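Section 4: Running the Vegetable Demo on a Visitor Day

I wrote this section in June 2022, right after our second open day, while the bruises to my pride were still fresh. It assumes you've already done Section 2 (mounting the arm) and Section 3 (hooking up the hand), and that you have the Cluseo controller talking to the laptop. If the laptop is still showing the gray waiting screen, go back. Nothing below will help you!

The demo itself is simple. The arm picks up vegetables from a cutting board and puts them in a basket, people clap, somebody's kid asks if it can make a sandwich (it can't). A full run takes around 3 minutes if you leave the speed where I tell you to.

Before the doors open

1. Get there early and switch on the arm first, then the hand, then the laptop. I know the Zundlow quick-start card says the laptop goes first. I've tried it their way and the hand drops off the device list every other time.

2. Let the arm go to its home pose with the table clear. Stand back while it does this. It takes the long way around.

3. Set the speed limit to 300 in the Motion tab. The default is much higher and it looks great on video, but people step backward when the arm comes at them, and there's usually someone behind them with a coffee.

Caution: The Motion tab forgets your speed limit every time you restart the program. Check it again after lunch. Check it again after anybody else has touched the laptop, too.

4. Walk along every cable with your hand, base to wrist. You want enough slack that the arm can reach the far side of the table and come back without tugging on anything. If a loop looks like it might slide under the board, move it now.

5. Load the routine called Gandard-basket. There's an older one with almost the same name that ends in "2". Don't load that one, it was made for a shorter table and it'll try to put your cucumber on the floor.

Note: Buy fresh vegetables on the morning of the demo. In May I used a cucumber that had been in the office fridge for a while and the fingers went right into it. The hand was fine, but I was picking seeds out of the knuckles with a toothpick that evening.

Setting the table

6. Put the cutting board down and line the basket up on the far end of it. The handles should point left and right as you face the table, so the fingers don't snag on one coming in.

7. Set out your vegetables on the open part of the board, with some space between them. Peppers go stem up. A pepper lying on its side rolls the moment a fingertip brushes it, and then you get to watch a very expensive machine pinch the air.

8. Press Teach, guide the hand down over each item, and press Save. Take your time here — the saved height matters a lot more than the saved angle. If you're a little off to one side, the fingers will usually sort it out.

9. Set the grip to 63 for cucumbers. Go softer for anything with thin skin. We had a tomato at the Ďurica visit that I'd like to forget.

With visitors in the room

10. Ask everyone to stay on the open side of the table, and keep the stop button in your own hand. I don't put it down, even to point at things. You'll want to point at things, so use the other hand.

11. Press Run and talk over the first pick. I say what the arm is going to do just before it does it, which gets people leaning in (not too far in, please).

12. Pause when the cucumber is over the basket. Long items sit across the rim instead of dropping neatly inside, so I like to stop here and let people look at how the fingers wrap around it. It's the best moment of the whole thing for questions.

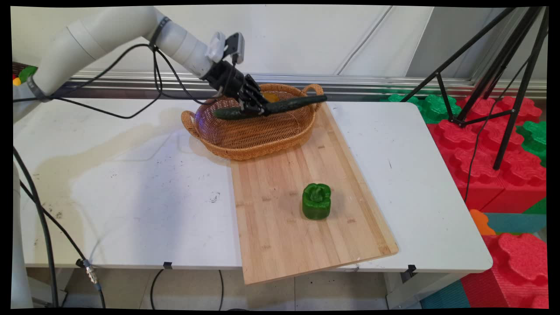

13. Press Resume. The hand opens, lifts straight up, and goes for the next item on your list. If it opens and doesn't lift, press Stop and jump to the troubleshooting table in Section 6.

Caution: Never reach in to straighten a vegetable while the routine is paused. Paused still means powered. Press Stop, wait for the light on the controller to go steady, fix whatever you need to fix, and start over from the first pick.

14. When you're finished, send the arm home before you clear the table, and close the program before you turn off the hand. Wipe the fingers with a barely damp cloth and let them air out before the cover goes back on.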